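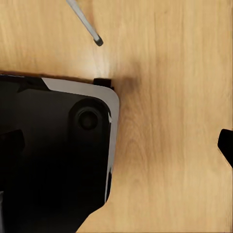 木材の寸法変化は、含水率が繊維飽和点を下回った領域で生じる。細胞壁に結合した水分子が失われると細胞壁が薄くなり、材はおもに接線方向へ縮む。半径方向の収縮はその半分程度にとどまり、繊維方向はほとんど動かない。この異方性は木目から読むことができる。蜂蜜色の天板で、縦に走る細い木理が中央下寄りで淡い弧を描いているが、こうした弧状の模様は一般に、年輪を接線に近い角度で切った板目面に現れる。板目材は幅方向の動きが大きく、暖房期に入る12月には反りや隙間の相談が増える。柾目材であれば変化は小さいが、歩留まりが悪く価格は上がる。

建具メーカーのクラルノ(Clarno)は、室内ドアの框組みについて17か月の暴露試験を行った。試験体は8体で、うち4体を無塗装、残りを両面塗装とした。設置したのは片面が廊下、片面が浴室前室に面する開口部である。測定項目は框の幅、対角寸法、面外方向の反りとし、毎週金曜の同じ時刻に記録した。無塗装の試験体では、反りの最大値が6ミリに達した。塗装した試験体でも動き自体は止まらない。塗膜は吸放湿の速度を下げるもので、平衡含水率を変えるものではないためである。片面だけを塗ると表裏で吸湿速度に差が生じ、無塗装より反りが大きくなる場合もある。
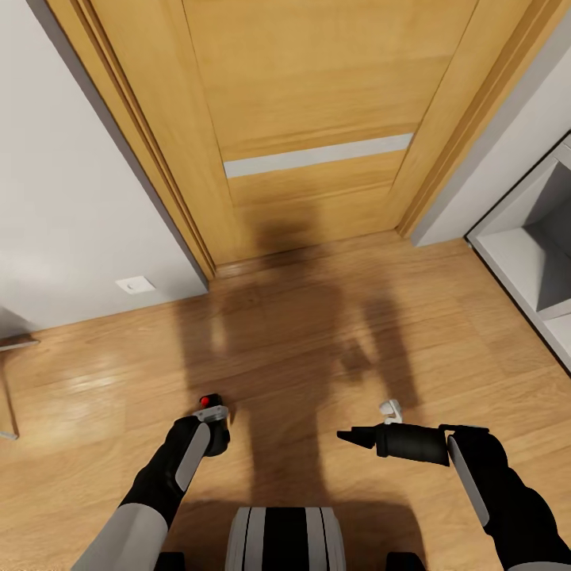

木製ドアと同系色の枠。中央に淡い色の細い横帯が入る。

設計を担当したシャバニ・ムシは、鏡板を溝に接着しない納まりを採った。鏡板は溝の中で自由に伸縮し、框は面の寸法変化から切り離される。異種材料を組み込む場合も考え方は同じである。ガラスの吸湿による寸法変化は無視できるため、木部との間に逃げを設け、弾性のある押さえ材で保持する。硬化後に硬くなる接着剤で全周を固定すると、乾燥期に框の留め部が開きやすい。ムシの図面では、溝の深さが季節ごとの鏡板幅の予測値から逆算されている。予測に用いる収縮率は樹種別の一般値で、個々の板の木取りまでは反映しない。

枠との隙間も同様に決める。戸先側は扉幅の変動分に丁番の調整代を加え、上部は枠の垂れを見込む。床側は換気経路を兼ねることが多く、必要な開口面積から寸法が決まる。 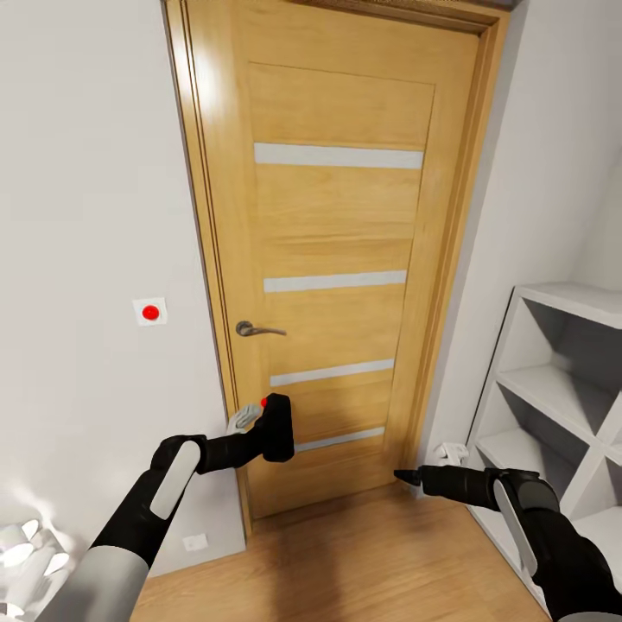

ホウシャング・ザレイは、この方法を既存住宅にそのまま当てはめることには慎重で、古い枠では下地が動いており、扉側の計算だけでは隙間を決められないと指摘する。開口部の対角寸法を夏と冬の両方で測り、差が大きければ枠の固定をやり直すのが先だという。扉を削って合わせた現場では、次の乾燥期に戸先の隙間が広がり、ラッチのかかりが浅くなった例があるとも述べた。

クラルノは試験体の一部をオウィノ(Owino)の恒湿室に移し、湿度を段階的に変える測定を続けている。吸湿過程と放湿過程では同じ湿度でも平衡含水率が一致せず、この履歴差を隙間の設計値にどう織り込むかが次の検討項目となる。

お問い合わせ:ブレナンス(Brenance)編集部 | © Brenance 無断転載を禁じます | ページの先頭へ戻る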